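Why Do We Wipe the Table?

Every night after dinner, somebody in my house has to wipe the table. When I was six it was my job, and I thought it was the most boring job in the world. I wiped one little circle in the middle and ran off to play. My grandma, Siu-fong Hung, would call me right back and put her finger on the sticky part I had missed. (There was always a sticky part.)

Now I'm grown up and I kind of like wiping the table. I even like reading about it! So let me tell you what is going on when you push a cloth around.

What is on a table, anyway?

Crumbs, mostly. Crumbs are easy because you can see them. Then there is the stuff you can't see so well, like a thin smear of butter, or the sugar left behind when a drop of juice dries up. The water in the juice floats off into the air, but the sugar stays put. That's why a dried juice spot feels like glue. Put your hand on it and you'll know!

There are germs too. Germs are living things so tiny you would need a microscope to see them. Lots of them are harmless, but some can give you a tummy ache, and they do very well on a table with bits of food on it. Take the food away and they have a lot less to eat.

So what does the cloth do?

Get an old dish towel and look at it really close, with a magnifying glass if you have one. You'll see that it's made of threads going over and under each other. Pull one thread loose (ask first, please) and you'll find that the thread is made of even thinner hairs, all twisted together. Those hairs are called fibers.

Between the fibers there are skinny little gaps, and water loves skinny gaps. It creeps into them all by itself, even uphill! Grown-ups call this capillary action. I just call it the thirsty towel. You can try it: hang the corner of a paper towel in a glass of water so only the tip is wet, then watch the water climb.

A wet cloth also picks up sugar, because sugar dissolves in water. Butter is trickier. Butter is a fat, and fat and water don't like to mix, so you need a bit of soap. One end of a soap molecule grabs the fat and the other end grabs the water, and off they go together.
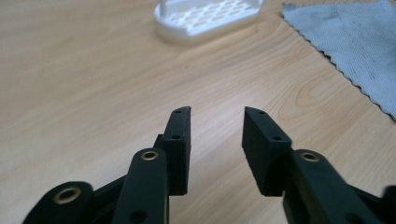 A light wooden table with a white dish and a grey-blue cloth.

Wood is a bit special, by the way. Wood used to be a tree, and a tree is full of tiny tubes that carry water up from the roots. When the tree becomes a table, the tubes are still in there. They're drinking straws with nothing to drink! If you leave a puddle on bare wood, some of it soaks in, and the wood swells up a little and can get rough or leave a ring. Many tables have a coat of oil or varnish on top to keep the water out, but even that wears thin after a while.

So on a wooden table I use a damp cloth, which means wet and then squeezed hard. No drips. Then I go over it again with a dry one.

How I do it

First I move the dishes. Yes, all of them -- my friend Erhan used to wipe around his cereal bowl, and when he finally picked it up there was a perfect ring of crumbs underneath. Then I brush the dry crumbs into my hand and drop them in the trash. If you wet the crumbs first they turn to mush and you just spread the mush.

After that I start at the far side and pull the cloth toward me in long stripes, a bit like mowing a lawn. When one side of the cloth gets dirty I fold it over to a clean side. Fold a cloth in half and then in half again and you have lots of clean sides to use up.

The last part is the one I forgot the most as a kid. Rinse the cloth, squeeze it out, and hang it up flat to dry. A cloth left in a wet ball gets smelly, and the smell comes from germs having a party in there. Yuck!

Try it yourself

Put two small drops of juice on a plate and let them dry. Wipe one with a dry cloth and the other with a damp one. Now lay the damp cloth on a new spot, let it sit while you count to 20, and see if that works any better. Write down what you find out, or draw it.

And check the edge of the table too, on the side, where your sleeves rub. That's where Grandma always found the jelly.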